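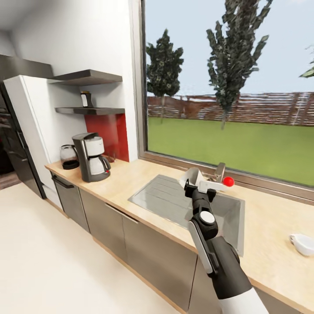 Kitchen test layout in simulation, arm at the sink.

Buying a kitchen arm: budget questions
By Gilles Poulain, 17/12/2024

We use cookies to remember your settings. Accept / Manage

Do I need the arm before I start on software?
No. Start in the simulator. Royer did its whole first round that way, bought hardware in August. Kitchen models with a counter, sink and window like the one at the top are plenty to plan reach with.

What does a simulator seat cost?
69 a month per seat, billed yearly. Two seats is enough for most teams. Students share.

And the gripper?
Two-finger, budget 2,000 with the mounting plate. Spare finger pads are extra, order them at the same time or you pay shipping twice.

Can I rent?
Yes, thru Homska. 787 a week, arm and controller, no gripper. Deposit is seperate. Past six weeks do the math again, buying usually wins.

How long is delivery?
Some 30 working days to the Trelavville site last time. Customs not included. Ask for the date in writing.

What do people forget to budget for?
Power outlet in the right place. A base that doesn't wobble. Cups and dishes to replace. Somebody's time for setup, at least a week.

Will it fit my counter?
Measure depth first, then height to the lowest shelf, then how far the faucet sticks up. Put the numbers in the sim and move the base around untill it reaches the sink and the coffee maker both. Then get a quote.

Is the Roltolel service plan worth it?
First year yes. After that depends who you have in house. Read the part on wrist joints, its short.

Prices are before tax.

Last updated: same day as posted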